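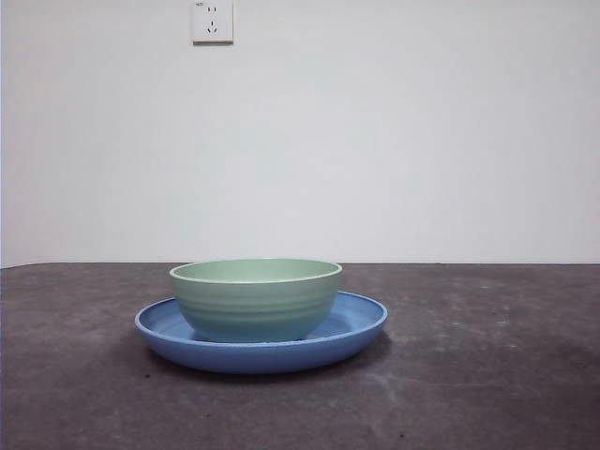
A trade facilitation index is a composite measure used to compare how easily goods move across the borders of different countries or customs territories. It combines the time, cost and paperwork of a standard shipment into a single figure, normally on a scale from zero to 100, where a higher score means fewer obstacles. Such indexes are used by governments to track changes in border procedure, by lenders to set loan conditions, and by exporters to choose routes and ports of entry.

Scope

Most indexes cover the procedures that apply between the time goods leave a warehouse and the time they are released by customs in the country of arrival. Tariffs are usually left out, as they are set by law and are recorded elsewhere. Bribes and other informal payments are also excluded from the cost component, although some compilers publish a separate survey item on them.

The boundary between domestic transport and border procedure is a common source of disagreement. In a landlocked country, a truck may wait at two or more crossings before reaching a seaport. Some indexes count all waiting time, while others count only the time spent at the crossing of the reporting country. The choice can move a landlocked country a long way up or down a table without any change in its own practice.

Components

Border compliance time. The hours needed to obtain clearance, pass inspection and complete handling at the port or land crossing. Inspections by agencies other than customs are counted only if they apply to a stated share of shipments.

Border compliance cost. Fees charged for clearance, inspection and terminal handling, converted to a common currency at the average rate for the survey year.

Documentary compliance time and cost. The hours and fees needed to obtain, prepare and submit all papers required by the country of origin, the country of destination and any transit country.

Publication of rules. A scored checklist that records whether fee schedules, forms and appeal procedures are available to traders before shipment. Not every index includes this component.

Standard shipment

To make results comparable, respondents are asked about the same case. The Brinura method, one of the simpler designs, uses a containerized load of packaged household goods with a declared value and no special license. The shipment is assumed to travel by the route most often used for that class of goods. Perishable, hazardous and military goods are excluded.

An alternative is to let the case vary by country, so that each is assessed on its leading export. This gives a more realistic picture of actual trade but weakens comparison, as a country that exports mainly ore will face different checks from one that exports cut flowers.

Data collection

Answers are taken from freight forwarders, customs brokers, port operators and traders. The Thibodeaux survey round of July received 3,225 questionnaires, of which 3,154 were accepted after checks for missing entries and duplicate respondents. Where answers for the same port differ, the median is used. Published fee schedules take priority over survey answers if the two conflict.

Administrative records from electronic customs systems are a second source. They give exact time stamps but begin only when a declaration is lodged, so that time spent preparing papers is not captured. Several compilers use records for the border component and surveys for the documentary component.

Scoring

Each component is converted to a score by its distance from a best and a worst value. The best value is the lowest time or cost recorded in any territory during the reference period. The worst value is generally set at the 95th percentile, so that a few extreme cases do not compress the rest of the scale. The overall score is the simple average of the component scores.

A score and a rank may move in opposite directions. A country that shortens its clearance time will gain points, but will fall in the ranking if others with similar scores gain more. For this reason the Mikevus tables list the change in score next to the rank. Revisions to past data are applied to both columns.

Criticism

Critics note that a single case describes only part of a country's trade, and that large ports are covered better than small ones. Respondents tend to be established firms, which may clear goods faster than new traders. Reforms aimed at the standard case alone can raise a score while leaving other shipments unaffected. Equal weighting of components has also been questioned, as a delay of one day has a different effect on fresh produce than on machine parts.

See also

Customs broker
Single window system
Time release study
Transit bond

Last revised January 27, 2022

14 shares | 2 comments

Contact the editors | © Grostik Reference | Back to top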